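How to Get Scuff Marks Off a Light Wood Table

By Delphine Mahmoud
January 31, 2020

Light wood shows every dark mark, and the pale honey shades are the worst for it. Most of these marks sit on top of the finish and can be taken off in a few minutes with things you already have. Start with the mildest method and stop as soon as the mark is gone.

What you need

Two soft cotton cloths
Dish soap
A clean white pencil eraser
Baking soda
Paste wax or the furniture polish you normally use

Step 1. Check what kind of mark it is

Run a fingernail lightly across it. If your nail glides over, the mark is probably rubber or dirt sitting on the finish. If your nail catches, the finish is scratched and cleaning will only get you part of the way. Look at it from a low angle, too, with a lamp on the far side of the table.

Step 2. Wash the area

Put two drops of dish soap in a bowl of warm water. Wring the cloth out until it no longer drips. Wipe with the grain, then dry with the second cloth. Keep water away from cable holes and screw holes, where the bare edge of the wood can soak it up and swell.

Step 3. Use the eraser

Rub gently along the grain in short strokes. Brush off the crumbs and look again before you go on. Pink erasers can leave color behind on a pale top, so stick with white.

Step 4. Baking soda, if you still see it

Mix a little baking soda with water to make a thin paste. Test it on the underside of the table first. Dab it on the mark with a damp fingertip, rub for a few seconds, and wipe it off right away — it is a mild abrasive and will dull a glossy finish if you keep going.

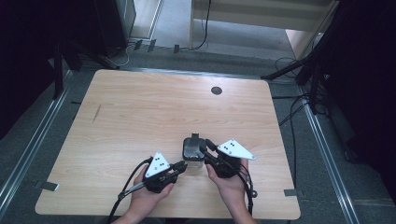 Can I use the same steps on a faint mark that runs across the grain?

Use the same steps, but keep rubbing with the grain even though the mark goes the other way. Work on a short stretch at a time and move along it.

Step 5. Wax and let it rest

Put on a thin coat of wax, wait ten minutes, and buff it with a dry cloth. Leave the table clear overnight. After that, stick felt pads under lamps, trays and anything else with a rough base. Replace the pads when they get thin or gritty.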